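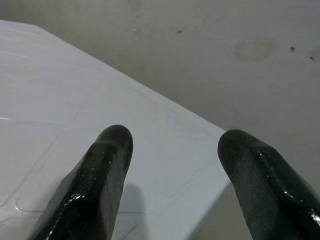 Key hanging, July, book 2
Deltance student project, Arsenault lab. Started 9:40 am, wrote most of this up after lunch and the rest at the bench.

Goal for today: pick a bunch of keys off the table, carry it over to the wall, get it onto a hook, let go. That's the household task we signed up for at Skondeseck and I still think it's the best one on the list. Laundry looks better in a video, but keys are mean! A bunch of keys is never the same shape twice, the part you care about is a thin ring, and the hook you're aiming for is a bit of bent metal you could cover with a fingertip.

First hour went to the boring stuff. Restarted Rengate, checked that both wrist cameras came up in the right order (they did, first time this month), then ran the arms through the warm-up moves with the speed turned down. The left shoulder no longer makes the clicking noise. I didn't fix it. Writing that down so I don't take credit later.

Then wrist camera exposure. The tabletop is very pale and auto exposure keeps reacting to it, so when the gripper comes down low the whole image shifts and anything shiny washes out. I locked exposure with the gripper at hover height and dropped it a couple of steps from what looks nice to a human. The picture is dull now, but the edges on the metal stay put from hover all the way to contact, and the edges are what I need. Saved as the table preset. Please don't overwrite it – make a new one and put your initials on it.

Questions I wrote on my hand during the warm-up, copied here before I wash it off:
- Does the grasp have to be on the ring, or can we take the keys anywhere and regrasp?
- Which hook do we train on first?
- Who has the good hex driver?

On the first one I went back and forth all morning. Grabbing anywhere is easy. Then you hold up the bunch with one arm, bring in the other, find the ring in the air, pinch it, release the first. It's a lovely motion when it goes right and I would love to show it to people. It's also two chances to drop the keys instead of one. Grasping next to the ring on the table is harder at the start but you leave the table already holding the keys the way you want to present them.

On the second, I'd been assuming we'd pick a single hook and stay on it until it was solid. The row runs near the top of the panel and the arms come at it from below, so each hook asks for a slightly different wrist angle. Same spacing problem as the mug rack we did in spring, where we got very good at one peg and hopeless at its neighbor.
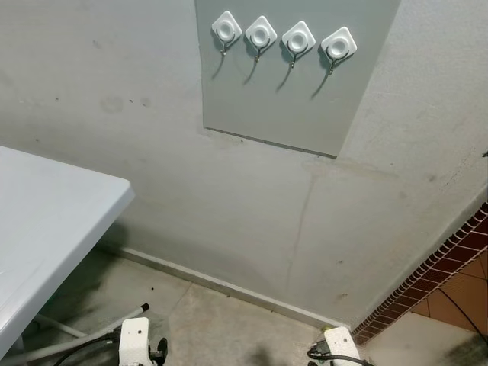
Kheri Ondieki: I'd mix the hooks from day one. With the mugs we trained on one peg for so long that the policy learned where the peg was and stopped looking at it. If you randomize the target in every episode it has to use the camera. It'll look worse for a week and then it'll look a lot better. Also please log which hook was the target, we forgot that last time and I spent an evening relabeling by hand.

OK, convinced. Added a target field to the episode header in Rengate, numbered left to right as seen from the robot. The operator gets the target on the screen before the episode starts, and can't start without confirming it. Took me twenty minutes including the part where I had it numbered from right to left.

I also asked whether to move the table closer, so both arms could do table and wall without the base turning. Kheri says leave it. The turn is part of the task and the judges will have their own furniture anyway. Fair.

11:15, first real episodes. I drove, leader arms, slow. Notes as I went:

Coming straight down on a ring that's lying flat does not work well for me. The fingertips are rounded and they slide off the metal and push the whole bunch along the table. Coming in low, with the gripper tilted and one finger nearly touching the surface, is much better. The finger goes down beside the ring, the other closes over it, and then you roll the wrist a little as you lift. When it catches you can feel it in the leader arm, there's a tiny stop before the motor current climbs. So satisfying!

Keep the spare arm open and parked by the near edge while the other one works. I had it tucked out of the way at first and every time I needed it, it had to come a long way back, and long moves are where I get sloppy.

Loose key first or bunch first? I did some of each with both out on the table. The single car key is easier to aim for but it lies very flat. The bunch has height, so there's something to close on, but the keys swing once you lift, and you have to wait for them to settle before going near the wall.
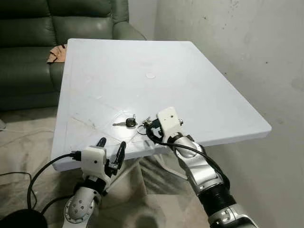

Waiting turned out to be the lesson of the morning. My bad episodes all look alike: good grasp, good lift, then I rush the carry, the bunch is still swinging when I get to the panel, and I chase it. If I stop at shoulder height and just hold until the swing dies down, the approach is simple. I've started saying "hold" out loud to myself. New operators should do the same, and the pause should stay in the data. Do not trim it. I know the trimming script thinks it's idle time. I've turned that step off for this task and left a comment in the config saying why.

Things that went wrong, so they're in the book:
- The cable on the right arm got between the forearm and the table edge during a low approach. Stopped, backed out, moved the cable clip further up. Check it before every session.
- One episode recorded with the wrong target because I confirmed without reading. Deleted.
- Leader arm battery warning in the middle of a carry. Now charging over lunch as a rule.
- I closed the gripper too hard on a grasp and shot the keys off the table. Great distance. Force limit is now lower, and it still holds fine.

Afternoon was the wall. The hooks open upward, so the motion is up, in, and down: raise the ring until it's above the tip, move toward the panel, lower, then open the fingers and come straight back. The come straight back part matters. If you drift to either side as you leave, a fingertip can drag on what you just hung. I practiced the exit on its own with nothing in the hand before doing any more full episodes, and I'd recommend that to anyone who's about to start driving.

Lighting on the panel is going to need thought. Each hook throws a thin shadow down and to the left, and in the head camera the shadow is darker and easier to see than the hook. I caught myself lining up on the shadow more than once. If I do it, the policy will do it too. Plan is to record part of the set with the lamp on the other side, and part with it off.

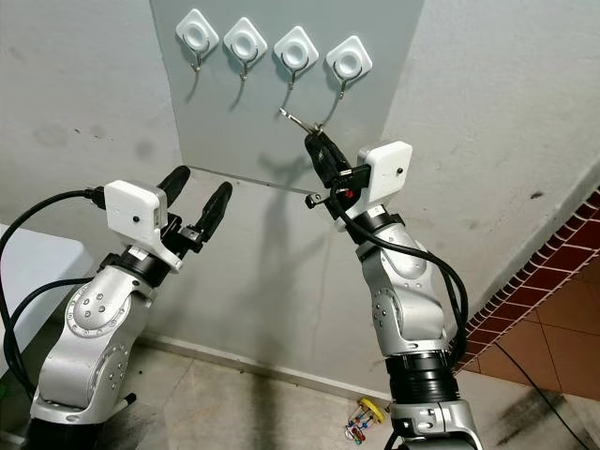

Someone wrote underneath in green pen that the release ought to be scored separately from the hang, because a policy can get the ring over the tip perfectly and then pull it off again on the way out, and we'd see only a fail and have no idea which half to work on. Agreed, and thank you, whoever you are. I've split the success label into 2: "over the tip" and "still there after retreat". Old episodes from this morning need the second label filled in, I'll do those tonight.

Target for the Skondeseck entry is 1,000 clean episodes spread evenly over the hooks. It sounded like a silly number at the kickoff meeting and this afternoon it sounds fine, as long as more people learn to drive. Sign-up sheet is taped inside the cabinet door. You don't need to have done the arms course, just come and sit with me for a session first.

Next:
- lamp positions, mark them with tape
- exposure preset for the wall, same method as the table one
- try a first training run on today's data, mostly to shake out the loader with the new target field
- ask Kheri about action chunk length, the current one may be too short to cover the pause
- hex driver, still missing

Arms parked, leader arms on the charger, logs copied to the group drive 5:50 pm.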